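Fastolstead Housekeeping Evenings
Handout 4: The marble vanity, and how to leave it tidy

Welcome back, everyone, and thank you for bringing your cloths along without being reminded. Last time we did taps and tiles, so this evening we move up to the counter itself, where most of us leave our bits and pieces and then wonder why the stone has gone dull.

Marble is a softer thing than it looks. It doesn't care for vinegar, lemon or the sort of spray that promises to shift limescale, and if you take one rule home with you tonight, please let it be that one. Warm water and a very small squirt of washing-up liquid will do nearly everything. I put 700 ml of water in the bowl and find it plenty for a long counter with the splashback included.

Begin by clearing. Lift things off, don't slide them, and that goes for tubes as well as bottles, as there is often grit underneath that you can't see.
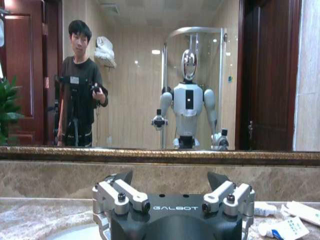
Fig. 1. Toothpaste and other small toiletries on the right of the counter, to be lifted before wiping.

Wipe from the back towards the front, splashback first, then the flat, then the basin last of all. Change your water when it clouds (I know, I know, but it does make a difference). Dry straight away with a second cloth, going with the counter and paying some attention to the join where it meets the wall, where water likes to sit.

Now for the mirror. Gilded frames are lovely to look at and rather a nuisance to look after, and the lower edge has the worst of it, being nearest the splashes. Never spray the glass directly.

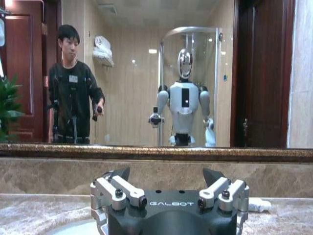 Spray the cloth instead, over the sink, and stop a finger's width short of the moulding. The frame itself wants only a soft dry brush, the kind sold for pastry, and a light hand. At Savside we had a frame where the gold had come away along the bottom from years of wet sponges, and it cost far more to put right than the mirror had cost to buy.

Last comes the basin and what is underneath. Rinse the bowl, run your cloth round the drain, and buff the tap dry so it doesn't spot. Then look down! An open bin below a counter catches drips as well as tissues, so take it out and do the floor where it stood.

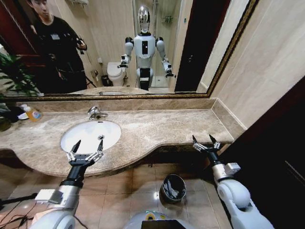
Hanan Rawashdeh wrote to me after the Husham group to say that she seals her marble once a year, in August, when the windows can stay open all day, and that a drop of water on the stone tells her whether it's due. If it beads up she leaves well alone, and if it soaks in and darkens the stone she gets the sealer out.

I do much the same myself, though I would add that you should try any sealer in a back corner first.

For next time: please read pages 70 to 72 of the Deschamps booklet, on grout, and bring an old toothbrush.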